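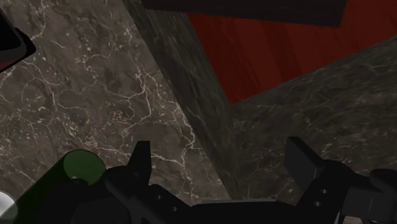

Brown-grey marble with cream veins, beside a red wood-grained panel

About Ollgate

Ollgate is a small school of cooking and housekeeping in the town of Breterum. We teach adults who want to cook well at home, and also people who prepare for work in a guest house or a small hotel. Our courses are open to beginners. You do not need any certificate to join us.

The school was started by Eimear Ó Briain, who had a bakery on Flelley Street for 17 years. In the evenings she gave lessons in bread to her neighbours, first to four persons, later to so many that they had to stand in the shop. When the bakery closed, she took the rooms upstairs and made from them a school. She still teaches the bread course every February, and it is always full early.

I am Kadir Yalçınkaya and I have been head of the school for six years. I came here first as a student, with not much English, and I learned the names of the vegetables before I learned the names of my classmates. For this reason our teachers speak slowly and write the important words on the board.

Our teachers

Éabha McGrath teaches soups, sauces and fish. Szu-yu Chou teaches noodles, dumplings and the care of knives. Diarmuid Dunne is responsible for the housekeeping course, where you learn laundry, bed making and how to plan a week of meals with little money.

Our courses

We have around 40 students in each term. A class has never more than eight persons. The evening classes begin at half past six and finish at nine, and afterwards we eat together what was cooked. Please tell us about allergies when you register.

In our library there are 222 cookery books, many of them given by the Ó Dubhghaill family. Students may borrow two at one time, for three weeks.

Visit us

You are welcome to come and see a lesson before you decide. Ring the lower bell, the upper one belongs to the dentist.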